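Speaker notes: "Fetch", a year of the robot club at Clemville
Essam Gaber
Spring schools evening, 07/05/2024

SLIDE 1. Title
Wait for the people at the back to sit. Say hello. Thank Dolleck for the biscuits and the extension leads, in that order.
Do not open with the joke about the toaster. Two people laughed at Trirnov and one of them was me.

SLIDE 2. What we set out to do
In January the students wrote their goal on the whiteboard: "Robot gets you a drink." Five words. I approved it in under a minute, which should have worried me.
Who was in the room: 11 students, 4 of whom had written code before, and one who said he had and meant spreadsheets.

SLIDE 3. The list
Ask the audience how many steps there are in fetching a drink. Take two or three guesses. Then show the students' list, all 52 lines of it. Line one is "stand up properly". Leave it up long enough for people to read down to "let go".
(If short of time, skip the Lazăr team's version, which has a flow chart and a grudge.)

SLIDE 4. How we split the work
Three groups: walking, hands, doors. Everybody wanted hands. Doors got the people who were off that week.
Mention the logbook. Over 700 entries, a good many of them just the word "again". I mark these. I have given credit for "again".

SLIDE 5. Hands and doors
Pause here and drink some water. Talk about grip: squeeze a plastic bottle too hard and it folds, too softly and you need a mop. Then the fridge, and why a door that is open a little is a harder problem than one that is shut.

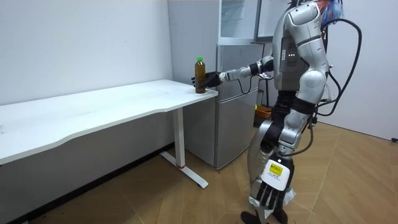
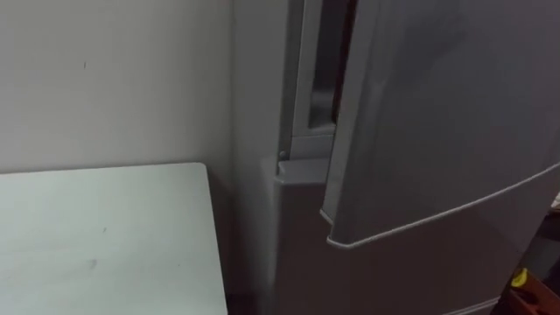
First photo: right hand on the tea bottle, at the corner of the desk. Second: the fridge with its upper door slightly open.

SLIDE 6. What I'd change
Start with one group on doors by choice. Buy the same bottle every time, as the hands group asked me to, in writing, twice.
Questions. Someone will ask if it can make the tea. Point at line 52.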